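The Best Seat at the Open Day Was Next to an Old Desktop

By Nisreen Darwish

I went to the Prindine open day expecting to spend my afternoon with the big machines. They had a pallet-stacking arm in the main hall with a rail around it and a line of kids along the rail, and it deserved the crowd. It swung 82-pound sacks from one side to the other as if they were couch cushions. I watched it for four minutes and then wandered off down a side corridor, looking for coffee, and that was the end of my plan for the day.

The room I ended up in had a desktop computer with its side open and a robot learning to work inside it. Misico, the small company that shares the building, was showing a processor job: chip, tray, socket. If you have ever built or repaired a PC, you know that job, and you probably know the little clench in your stomach that comes with it. The chip goes in one way. The contacts don't forgive much. I have put in maybe a dozen processors in my life and held my breath for every one of them (and I once paid $345 to replace a board I hurt by being in a hurry).

So I stayed. I stayed for most of two hours, on a folding stool, and I would have stayed longer if they hadn't started turning off lights.

What got me first was the screen. The engineers had set up a monitor that showed the view from the camera at the robot's wrist, so you weren't looking at the arm so much as looking along with it. I can't recommend this enough to anyone planning a demonstration. From across a room, a robot arm is a big thing making small moves, and it's hard to care about a small move. From the wrist, a processor is the size of a dinner plate and you find yourself leaning left to help.

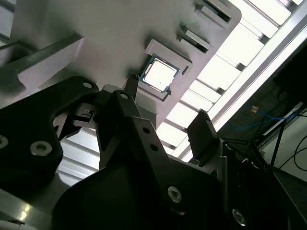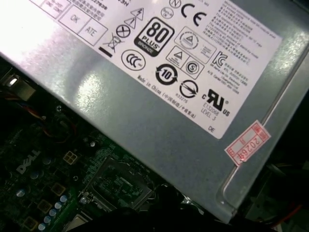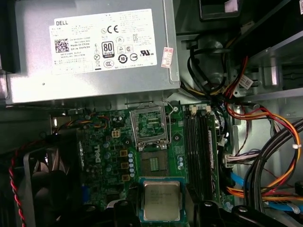
I've read a lot of columns, and written one or two, that treat this kind of work as a warm-up for something else. First the chip, then the whole computer, then everybody's job. I think that misses what is exciting about it. The work is interesting right where it is. A used office desktop is a terrible place to put a hand. There are wires that were shoved in by whoever closed the case last, and there's a metal box overhead with an edge that has taken skin off my knuckles more than once. No two cases are quite alike inside, even when they wear the same name on the front. A factory line is built so the robot never has to meet a mess like that. Old computers are nothing but that mess.

And there are so many of them! My school district retired 200 desktops in January. I asked what happened to them and was told they were "picked up," and I couldn't get any further than that. A good share of those machines needed one part, or had one part worth saving. Nobody on the district payroll has time to open 200 cases, and I don't blame them. Repair shops can't charge enough for the hours either. If a robot could do the fussy middle of that job at a fair price, with a person nearby to make the judgment calls, a lot of decent hardware would get a second run.

I put this to one of the Misico engineers, who was kind about it and then cooled me off a little. Picking up a part is a long way from fixing a computer, she said. Screws strip. Thermal paste glues things together that shouldn't be glued. Her team calls the project Ritska, and the notebook beside her keyboard had pages of reasons a run might go wrong. I liked her more for showing me the notebook than I would have for a perfect run.

That is my one real complaint about open days in general. Prindine's printed program gave the sack lifter a full page and gave this room a single line, with the room number wrong. I understand the thinking. Big and fast looks good on a poster. But the people who did find the room didn't leave. A retired phone technician stood behind me the whole time, muttering advice to the gripper. Two teenagers argued about which corner of the chip had the mark on it. I don't remember anybody arguing about the sacks.

Put the careful work in the main hall next time. Give it a bigger screen and a few more stools, and let people ask the engineers what goes wrong. I'll be there early, and I'll bring my own coffee.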